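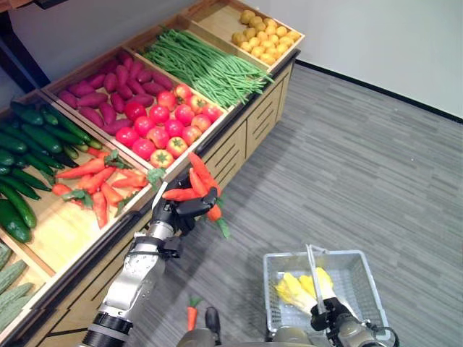
Carrots in the right hand, basket in the left: the Kanari at the mock greengrocer's stand in the Flumotside workshop.

The carrots are not real, and neither are the tomatoes, the sweet potatoes or the bitter melons. I mention it early because the people who send me clips of robots doing the shopping tend to mention it late, if they mention it at all. An artificial carrot doesn't bruise. It doesn't have mud on it, and the leaves don't come off in your fingers.

Flumotside is a shared workshop behind a tyre place, and for most of its life it has been somewhere to plane a door or ruin a guitar. Since January one end of it has belonged, more or less, to Kanari, a two-armed robot put together by members in the evenings. Nga Trịnh started it. She repairs lifts for a living and is not given to big claims, so I agreed to come and look.

"It's a grocery robot in the way my nephew's a goalkeeper," she told me, before I had my coat off.

The arms are second-hand, bought as a pair from a training college that was clearing a store cupboard. The hands are new and cost more than the rest put together. The body was bent up from sheet on the workshop's own folder, twice, the first attempt having come out too narrow for the wiring. The software that moves it all is called Wakier, written by a member who has since moved to Leeds and answers questions at odd hours. So far the project has swallowed £3189, which Trịnh knows to the pound because it is her spreadsheet and, largely, her money.

The stand was the easy bit. Wooden bins, slotted panels along the front, a metal rail at the lip, and a heap of pretend vegetables ordered from a shop-fitting supplier called Cabral. It looks better than the display at my local supermarket. I asked whether that was a problem and got a long look.

My complaint about this kind of project has always been the same. You build the world to suit the machine, then praise the machine for coping with it. A proper greengrocer's has a wet floor, a pushchair parked across the potatoes and a man who wants to tell you about his hip. Trịnh's shop has a grey carpet and no customers.

She doesn't really argue. What she says is that the hand has to learn what a bunch is. A single potato is a lump and you close your fingers on it. A bunch of carrots is several things that may or may not come up together, with a tuft of leaves hiding the part you want to hold. Green beans are worse. They lie across each other in a heap, and taking hold of some tends to disturb the others. She has a file of 1000 attempted grasps and has been through every one of them on her laptop, mostly on the bus.

The carrots go well, by her reckoning. The beans do not. On the evening I visited she ran the beans 13 times in a row without comment, and I stopped writing down the results out of politeness. The arm came in at the same careful angle each time, like someone reaching for the last biscuit in company.

The basket is the part I found more interesting than I meant to. It is an ordinary white wire one with a tall handle, and the left hand is supposed to look after it while the right one picks. People do this without a thought. You shuffle the basket along with you, tilt it, take the weight when something heavy goes in. Wakier treats the two arms as near strangers. Much of the spring went on persuading one to wait for the other, and there is a dent in the rail from a night when neither did.

Who is it for? I asked three members and had three answers. One said older people, as everybody building a robot says older people. One said warehouses. The third, who was sanding a stool and had nothing to do with it, said it was for Nga, and she laughed and said that was fair.

I'd trust that answer over the other two. An older person who needs help with the shopping can have it delivered, or could do with a bus that turns up. A warehouse has little use for something that takes 42 seconds to move one bunch of carrots into a basket, which was the best time on the whiteboard when I left. I don't say this to be unkind. People spend more than £3189 on bicycles they hardly ride.

What bothers me is how quickly a thing like this gets talked up once it leaves the building. A short clip of the carrot lift went round a few forums, and underneath it strangers were already discussing the end of shop work. Trịnh had written "plastic veg, slow, still drops stuff" in the post itself. Few of the replies took any notice.

Next she wants to try real produce, starting with potatoes because they are cheap and forgive a lot. The other members have asked that she put something down over the carpet first. The beans are staying artificial for now.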